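Watex Updates Coating on Framed Dry-Erase Boards

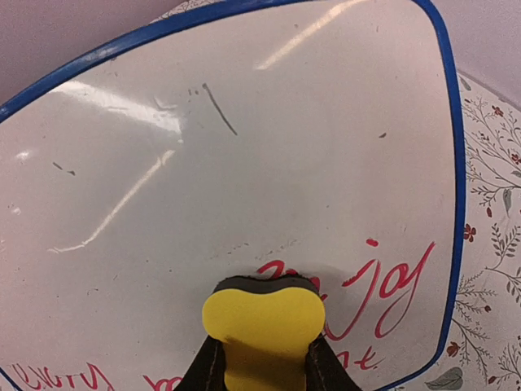
Coating and test results

Watex will ship its Bindgate line of dry-erase boards with a revised gloss coating starting in March. In testing at the Candham plant, sample panels were written on and wiped 3000 times. Residue was measured after every 21 wipes. Board sizes and part numbers are unchanged.

Orders

Dealers may return unopened stock until the end of March. Contact: Kerttu Lappalainen, Trade Sales.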